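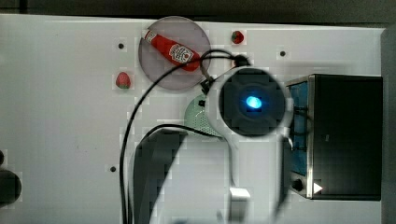 By the Wovari press office
Oct 26, 2019

VERBERG – Wovari opened its robot workshop to the public this week for a day of tabletop demonstrations, and 213 visitors signed in at the door. It was the second open day the company has held at the Verberg site. The first drew 107.

Visitors came through in groups of up to 17. Each group spent half an hour at the main demonstration table, where a robot arm worked among toy food and kitchen items, including a plate, a ketchup bottle, strawberries and a pale green colander. Wovari staff explained how the arm is set up for kitchen tasks and answered questions from the floor.

The table is part of Kemeys, the company's two-year project on household handling. Kemeys looks at small, everyday items that differ in shape and stiffness. Items with thin rims or holes are of special interest to the project team, as they give a gripper few good places to hold.

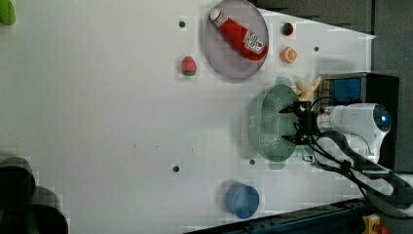 The arm's gripper on the rim of a colander at the Wovari open day.

A second room was given over to Zista, the planning software Wovari uses to prepare its demonstrations. Visitors could try a desktop version and put together a short task of their own. School groups had the room to themselves in the morning, and the general public was admitted from noon.

Questions at the table were mostly about speed, cost and safety. Wovari does not sell a household robot and has no date for one. The company supplies handling software to equipment makers and uses the Verberg workshop for development work.

A further open day is planned for November. Entry is free, but places must be booked ahead through the Verberg office. Children under 12 must come with an adult. Parking is at the rear of the building, and the workshop is on the ground floor with step-free access.

Last updated: 2:17 p.m.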